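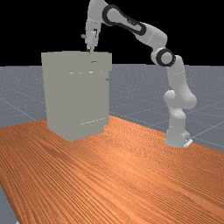

Figure 2. Simulated arm and cabinet on a tabletop.

Home | Issues | Authors | Search
Reading time: 2 min

4.1 Signalling and troop withdrawals

We coded 143 border disputes for whether either side pulled troops back before talks opened. A withdrawal is treated as costly only if returning the units would take longer than the rival needs to advance. Under this rule the Mellumitz case counts as costly and the Dutenero case does not, although both governments described their moves in similar terms. Ursu is left out - its records stop in July.

Lowering the distance threshold from 500 to 200 km leaves the sign of the main coefficient unchanged.

Comments (2)
oketura_reader: Is the Ursu exclusion also applied in the appendix tables?
mk: The threshold should depend on terrain. Mountain borders are slow to cross.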